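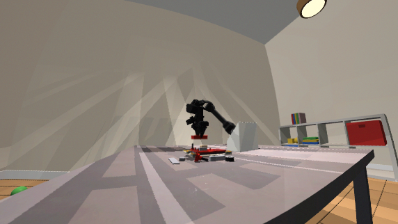 Call for participants: people who do ordinary chores, at home or in a shop

We are looking for people in and near Bakano who clean, tidy, sort, fold, pack or stock shelves, for money or because somebody must do it. You do not need to know anything about robots. We would even prefer that half of the group has never worked with one.

The study is run by Skundska, a small research office which tests if machines can do the chores their makers promise. Our question is simple to ask: can a machine do this work yet, so that a person in the same room would call it done? We have many opinions on this from engineers. From people who put away toys every evening, or who refill the shelves in a store before it opens, we have almost none.

What you will do

There are 4 sessions, and each one takes a morning or an afternoon. In the first session you do a set of chores yourself, at your normal speed, and talk with us while you work. We want to hear what you look at, what you do first and what you leave for later. In the second session you watch recordings and simulations of robot arms doing similar chores, for example picking up toy bricks one by one and clearing a table. You stop the playback when you think something goes wrong, and you tell us why.

In the third session you write instructions for a machine, in your own words. Past participants told us that this was the hardest part. "Put the small things in the box" sounds clear until you must say which things are small. The last session is a group talk, with coffee, led by Ingegerd Halvorsen. There you compare your judgments with those of the other participants and can change your mind.

The chores are these:

Clearing a play table and sorting bricks
Folding towels and children's clothes
Emptying a dishwasher into cupboards you have not seen before
Restocking a shop shelf, with older goods to the front
Packing a mixed order in one carton

You may say no to any chore, also on the day itself. It does not affect your payment.

Who can take part

You are 18 or older and you can stand and use your hands for half an hour at a time. If this is difficult for you, please write to us anyway — we can arrange a seat and longer breaks, and your view on household help is of special interest. You do household chores at least a few times in the week, or you have worked in a store, stockroom, laundry, hotel or kitchen during the last 2 years. You can follow a conversation in English. It does not need to be perfect; mine is also not.

We cannot accept people who are employed by a company that makes or sells robots, or who took part in our Mimum study on vacuum cleaners.

Payment

You receive 640 euros when you complete all the sessions. If you must stop earlier, you are paid for the sessions you did. Travel by bus or train is paid separately, so please keep your tickets. Lunch is served when a session goes over noon.

Place and time

Sessions are held at our rooms in the Forsberg building, second floor, with an elevator. They begin in November. Morning sessions start at 9:00 and afternoon sessions at 13:30. We try to give each person the same time of day for every session, but we cannot promise it.

Your data

We record sound and your hands, never your face. The recordings are used for this study only and they are not given to robot makers. You can ask us to delete yours until the report is finished. Fouad Lamrani is responsible for the data and will answer questions before you sign anything.

How to apply

Send a short message to Aslak Sundqvist through the contact form on this site, with the subject "Chores". Please write:

Your name and a phone number
Which chores you do most, and where
Whether mornings or afternoons are better
One chore you would gladly give to a machine, and one you would never give

The last point is not a test. We use it for making the groups, so that not all people in one group agree from the beginning. Aslak will call you within two weeks, also if the group is already full.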